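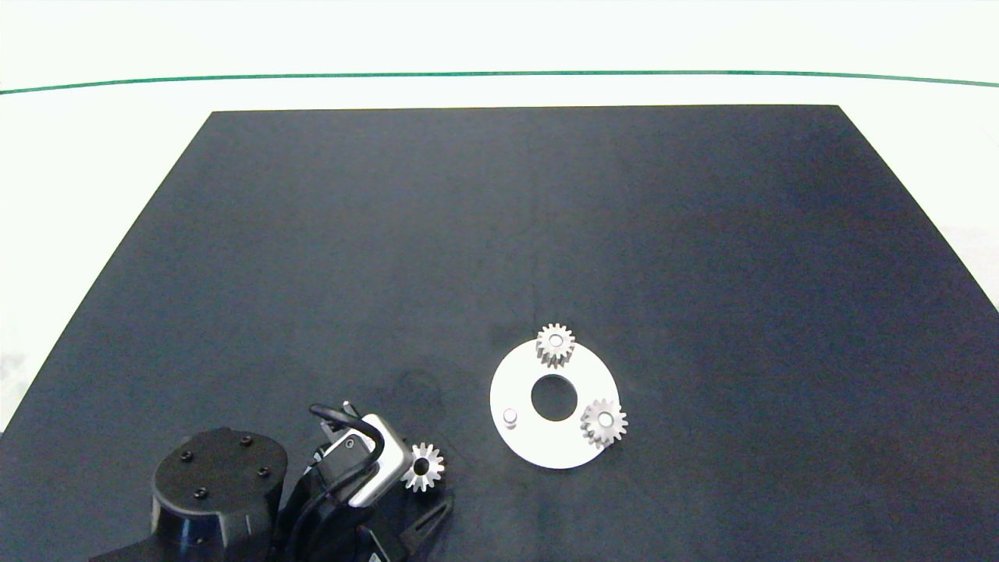 *gear cell, left arm, third gear at the plate. two on, one peg to go*

Hi all,

Sorry for top-posting, on my way to the dock. Philomena's mail is quoted underneath, answers first and then a few things she didn't ask but should have.

Short version: yes to the second pair of fingers, yes to spare gears, no to the Pelari arm this year. Not against it forever. It just eats the whole pot and then we have an arm and nothing to put on the end of it.

Longer version.

**Fingers.** The black ones are fine for the plate and fine for the gears lying flat. What they are not is plentiful. We have one set per arm and that's it. If one snaps we're down until Graltent ships, and last time that was 28 days. I'd like 2 sets on the shelf before February. Graltent will do a better price if we order both sets together, so pls don't split the PO to make it fit under the small purchases limit. I know it's tempting.

**Gears and plates.** Printed ones wear, teeth first and then the bore. Once the bore goes sloppy the gear drops on any peg from any angle and the numbers look great and mean nothing. So I want a batch of 10 plates with gears to match, all printed from the same file on the same machine, and we retire a set when the bore fails the pin check. Quinlan quoted for this in the spring, I have the PDF somewhere. Will dig it out tonight.

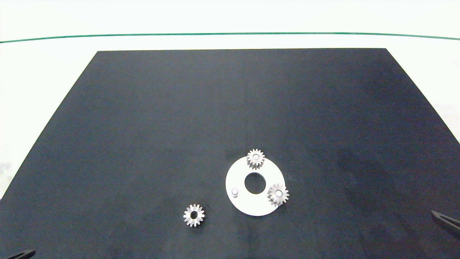 Also on the subject of parts: please let's stay with three pegs. I saw the note about a five peg plate in the planning sheet and I don't think we've earned it. Every peg we add means another gear to start loose on the table and another place to put it down, and the budget line for it says "misc". Misc what?? If someone wants the bigger plate, write down what we learn from it and put a price next to it, then I'll happily read it.

**Table top.** The dark top stays. Whoever put "replace work surface" on the wish list, can you say why? White parts on a dark top is about the only thing in that cell I never have to think about. It's got some smudges, a cloth is cheaper than a new table.

**Service contract.** This is the one I'd fight for. The Siltero cover runs out in February and the renewal has to be in 7 weeks before, so it needs to be in THIS round and not the next one. Both arms. I asked if we could cover only one and they said yes but the callout fee on the other one is more than the saving. So both.

**Things not on anybodys list:**

- spare cables for the grippers, the flex at the wrist is where they go
- a proper lockable bin for gears (we're using a lunch box)
- a half day of somebody's time to write down how the cell gets set up, currently that's in my head and I'm on leave in February

On the timing, I can have numbers for everything except the Quinlan batch by Friday. Quinlan I need to chase.

Philomena, to your last question, no I don't think we should wait for the new controller before ordering fingers. The flange is the same. I checked the drawing twice and then rang them.

Ok have to run, delivery's here

R.

On 18 September 2019, Philomena Rafferty wrote:

> Hello everyone,
>
> I am putting together the equipment request for next year and the gear cell is the only part I don't have figures for. At the moment the line says "Pelari arm, fingers, parts, misc" and one total, and that will be sent straight back to me.
>
> Could whoever runs the cell tell me:
>
> - whether the Pelari arm is a need or a want. It is by far the biggest item and it would push out the service renewal.
> - how many fingers and how many sets of printed parts, with a supplier for each
> - when the Siltero cover ends, I have two different dates in two different files
> - whether any of this depends on the new controller. If it does I would sooner hold the whole order than buy fingers we can't bolt on.
>
> A rough split is enough for now, the exact quotes can follow.
>
> Thank you,
> Philomena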